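Getting small bits off a wooden floor without scratching it

Posted by Gilles Pruvost in Floors and Cleaning
April 2026
2177 views

Hello all. We've got a brown wooden floor in the big front room and I'm losing the battle with the small stuff. I don't mean dust so much, I mean the little bits - scraps of paper, crumbs of plaster, the odd bead or screw, those tiny white things that come off packaging and seem to breed overnight. The room gets used by several of us most days, people standing about, people sitting down, chairs being dragged in and out, and whatever drops gets trodden on before anyone spots it.

I've been using the vacuum I had for the old carpet. It's a Tetham, the upright one, and it has a spinning brush that flings half the bits across the room and (I think) has left some fine scratches by the door. I went over it with a broom for a while, but the bits drop into the gaps between the boards and the broom just tucks them in more neatly.

So what do you all use? I don't mind spending a bit but I'd rather not go over 200 pounds. Also is it worth re-oiling where the scratches are, or do I leave it alone? I'm not sure whether it's oiled or varnished, which probably doesn't help. Thanks in advance!

Aurélien Ferrand

Right, I've had wooden floors for 20 years in two different houses, so I've made most of the mistakes already and you're welcome to them.

First thing, turn that brush off! Most uprights have a switch or a pedal for it, usually marked with a little carpet picture or a brush picture. If yours really hasn't got one, stop using it on the boards and get a cheap cylinder vacuum with a hard floor head, the flat sort with a strip of soft bristle round the edge. You'll be well under your 200. I use an old Hamel cylinder I was given when my sister moved and it picks up far more than the fancy upright ever did, mostly because it isn't throwing everything at the skirting board.

For the gaps, use the thin crevice nozzle and go along the boards, slowly. Across the boards you just hop over every gap and get nowhere. If something's properly wedged, a wooden cocktail stick will lift it. I did it with a screwdriver once and I can still show you the mark.

Before any of that, though, I do a quick pick-up by hand. Bigger things off the floor first, anything hard especially, as a little screw rattling about under a vacuum head will do more damage in a minute than a month of feet.
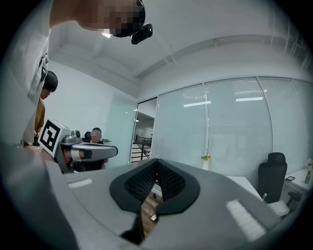 What should I do first, vacuum or mop?

Vacuum first. Any grit left on the boards gets pushed about by the mop and that's what dulls the finish. Once the loose stuff is up, go over it with a flat microfibre mop that's been wrung out as hard as you can manage, so the floor is dry again within a couple of minutes.

As for oiled or varnished, put a drop of water somewhere out of the way, behind the door or under a cupboard. Leave it ten minutes. If it sits there in a bead the floor is probably varnished, or it's oiled and in very good nick. If it leaves a darker patch the finish has worn thin or it's oiled and thirsty. Try it in 2 places, one by the door and one where nobody walks, and compare them.

If it's oiled you can patch the scratched bit quite easily - light rub along the grain with a fine pad, wipe up the dust, a very thin coat on a cloth, then wipe off whatever hasn't soaked in. Lay the cloth out flat outside to dry afterwards, don't scrunch it up in the bin, oily rags can catch fire by themselves. If it's varnished, I'd leave fine scratches alone. Patching varnish nearly always shows.

And felt pads on the chairs! The stick-on ones drop off and turn into more bits on the floor, so I'd get the ones with a little nail if the chair legs are wood. I did all of ours in March and the difference in noise alone was lovely.

uler_fan

steam mop. had a Uler one for ages and never looked back, does the lot in five mins

Aurélien Ferrand

Please don't put steam on it, Gilles, at least not until you know what the finish is. Hot damp going down the gaps can lift the boards, and on oil it leaves a white bloom that's a pain to get out. It's fine on tiles.

Primum_Floors_Dad

Agree with most of the above. I'd add a rubber broom, the sort hairdressers have. It drags small things along instead of flicking them, and it costs next to nothing. A decent mat at the door too, big enough that people have to take two steps on it. Shake it out outside, obviously, I used to do mine in the hall and wonder why the hall was filthy.

Gilles Pruvost

Thank you, found the pedal for the brush, it was under the handle bit at the back and I'd never noticed it. Did the water drop by the door and it's gone dark, and behind the cupboard it stayed in a bead. So worn by the door, I suppose? Will get a rubber broom at the weekend and have a think about the oil.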